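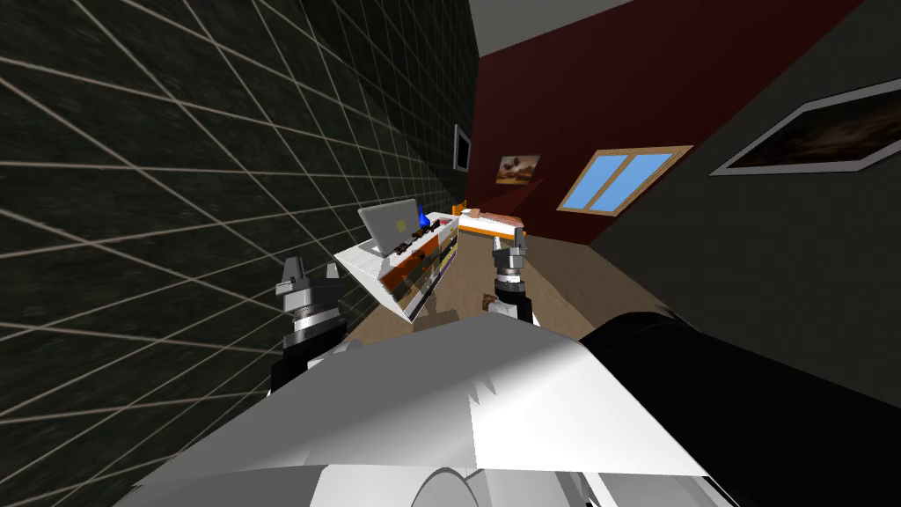
Yorath is a table of cold opens from half-hour television comedies, one row per episode. A cold open is whatever plays before the title sequence. Each row gives its start and end time, the number of speaking characters, the type of last line, and a short free-text note on the set. The set note covers fixed surfaces and wall items only. The room above would be entered as `dark tiled wall, pale grout; maroon wall; small painting; window, two panes`, with nothing about mood or period. Notes longer than one line were cut during cleanup.

## Contents

| Item | Value |
|---|---|
| Episodes | 2,553 |
| Series | 133 |
| Episodes coded twice | 633 |
| Coders | 2 |
| Format | CSV, UTF-8 |
| Released | January 8, 2018 |

No video, audio, stills or script text is included. Rows point to episodes by series code, season and episode number. The key from series code to title is in `series.csv`.

## Fields

- `ep_id`: series code, season, episode, joined by hyphens.
- `open_start`, `open_end`: seconds from the first frame of program content. Network bumpers and recaps are excluded.
- `speakers`: characters with at least one audible word. Crowds count as zero.
- `last_line`: one of `joke`, `reveal`, `question`, `title_drop`, `none`.
- `set_note`: see above. Blank for exteriors.
- `linked`: `1` if the open is tied to the main plot, `0` if it stands alone.
- `coder`: `yw` or `an`.

Missing values are empty strings. A zero in `open_end` means the episode has no cold open, so filter these before taking any average of length.

## How the rows were made

Episodes were drawn from the Clevgate disc library. A series was included if the library held at least one full season. Times were marked by hand in Drornov, a frame-stepping player, and exported to plain text. Yanti Wibisono and Arif Ngau split the series between them. The shared episodes were coded separately and compared afterward. Where the two disagreed on `last_line`, both values are kept in `overlap.csv` and the main table carries the value from the coder assigned to that series.

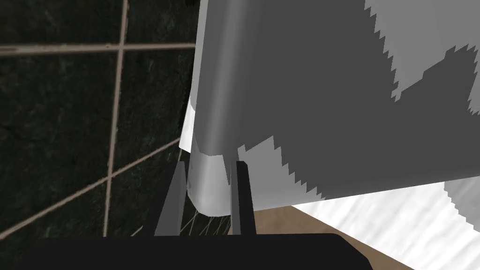 Most disagreements were between `joke` and `reveal`. The coding guide says to choose `reveal` when the line tells the audience something a character in the room already knew, even if it gets a laugh. That rule was added in June, partway through coding. Earlier rows were rechecked against it, except for animated series, which are still coded under the old wording. Filter on `animated` in `series.csv` if this matters for your use.

## Known problems

- Syndicated cuts are sometimes shorter than the broadcast version. Disc releases do not always say which cut they carry.
- Two-part episodes released as a single file have one row, numbered as the first part. The second number is skipped.
- Series that moved their title sequence to the end of the first act show very long opens. The times are correct under our definition but should be looked at separately.
- `speakers` is unreliable where one actor plays twins or a double. Coders went by character name when a name was spoken, by costume when it was not.
- `set_note` was typed without a fixed word list. Expect `couch` and `sofa`, `drapes` and `curtains`.

## Relation to Imgate

Imgate covers closing tags, the short bits played over or after the end credits. It uses the same `ep_id` scheme and joins to this table directly. Imgate has fewer series, and its `last_line` values are a different set, so do not merge that column.

## Loading

```
import pandas as pd
df = pd.read_csv("yorath.csv", dtype={"ep_id": str})
df = df[df.open_end > 0]
```

## Changes planned

Recode the animated series. Add a column for whether the open was reused in a clip show. Corrections to times should name the disc release and give both the old and new values in seconds.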